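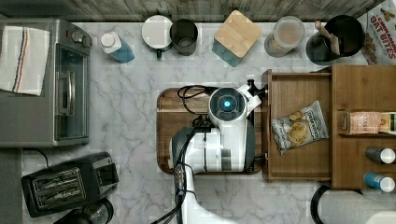
Shared Kitchen Refit, Gover House: progress report to the Politis Fund
Prepared by Yuzuki Kinoshita, January 2, 2019

1. Work in the period

The counter layout was fixed and the appliances were placed. The two toasting appliances are grouped at the left-hand end, with the toaster oven against the backsplash and the two-slot toaster in front of it, set at an angle. Dry snacks and tea have been moved to the right-hand end. Crisps are kept in the wooden drawer and boxed goods in the organiser beside it. Residents asked for both to be reachable without opening a wall cupboard.

The marble-patterned surface was kept from the original scheme. The weathered wood backsplash was sealed by Irkon under the existing order. One section at the back had to be done again after the first coat lifted.

2. Storage along the back of the counter

Mugs, canisters and the utensil crock stand in a single row against the backsplash. A gap is left between the cups and the teal canister.
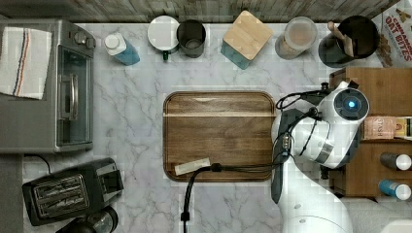 The gap is reserved for the kettle, which was returned to Serkent with a faulty base. A replacement is due in February. Until then residents are using the kettle in the second-floor pantry, and two have complained about the stairs.

Labels for the canisters have not been ordered. The supplier's minimum quantity is 400, and we are looking for a smaller run.

3. Spending

Spending to date is £2,607, including the sealing work. The refund on the kettle is not included, as Serkent has issued an exchange. No further call on the grant is expected before the next report.

4. Outstanding items

Cable clips for the power cord behind the toaster oven: to be fitted.
Non-slip feet for the drawer unit: 20 received, wrong diameter, to be exchanged.
Cleaning rota: draft with residents for comment.
Towel rail: position not agreed. The striped towel is kept on top of the toaster oven when the oven is off.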